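## The Fruit Bag Problem

If you've been reading this newsletter since March, you know I've been trying to spend less at the grocery store and waste less of what I bring home. The spending part is going fine. The wasting part was a disaster until I admitted what the real trouble was, and it was fruit. I buy it with huge enthusiasm, I leave it in the bags it came in, and by the weekend something at the bottom has gone soft and taken its neighbors with it.

So for the last six weeks I've been doing what I call the dump-out. I come home from the Saturday market on Duvley Street, I put the cold stuff away, and then every single piece of fruit comes out of its bag and onto the table. All of it! I flatten one of the bags and use it as a mat, pile everything up in the middle, and go through it by hand. Anything bruised or split goes on a plate to be eaten that day. Whatever is left gets sorted by where it's going to live.

It takes me longer than I'd like to admit (I snack the whole time, which slows things down), but I've thrown out almost nothing since I started. One moldy mandarin, and that was my own fault for leaving it in my tote.

The little round brown ones are the new thing at my house. The Psarras produce stand started carrying longans this spring and I had never bought one before. You crack the thin skin with your thumbnail and peel it back, and inside there's a clear, juicy fruit around a shiny dark seed. Don't eat the seed. They taste a bit like a grape that went to a fancier school — sweet, sort of flowery — and they are extremely easy to eat thirty of while you're supposed to be sorting.
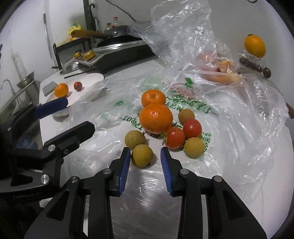
Where should the tomatoes go once they're out of the bag?

On the counter, away from the sun, until they're as ripe as you like them. After that you can move them to the fridge for a few days if you can't get to them in time, but let them come back to room temperature before you eat them or they won't taste like much.

I leave the stems on my cherry tomatoes, and if they came on a vine I leave them on the vine too. I also stopped washing them ahead of time. I used to wash everything the minute I got home and feel very organized about it, and then I'd put it all away damp and wonder why it went fuzzy. Now I rinse what I'm about to eat and leave the rest alone.

Mandarins are the easy ones. They'll sit in a bowl for most of a week and be perfectly happy, and if I bought too many I put the extras in the crisper drawer, loose. The loose-skinned ones seem to go first, so those get eaten first. The tight, shiny ones can wait.

Longans don't like the counter for long. Mine go in the fridge in a paper bag with the top folded over, and they're still good several days later. If the skin is cracked and the juice is leaking, that one goes on the eat-today plate with the sad tomatoes.

As for the plastic bags, I shake them out, let them dry, and bring them back to the market with me. My old system was a drawer so stuffed it wouldn't open. I counted when I finally cleaned it out (I wanted to shame myself) and there were 51 bags in there. Now I keep six, folded up in my tote, and the drawer holds dish towels like a normal drawer.

A couple of you wrote in after the last issue to ask about those Londex produce containers with the vents in the lid. I borrowed one from my sister and used it for two weeks. It was nice for berries. For everything else I didn't see much difference from a bowl, and my fridge is small, so it went back to her house. If you've got a big fridge and a berry habit you may feel differently — write and tell me.

Next time I want to get into what I do with the eat-today plate when there's more on it than I can eat today. Mostly that means a pan, some olive oil, and tomatoes cooked down until they're jammy, but I've also got a mandarin thing I'm still fiddling with. It needs more salt.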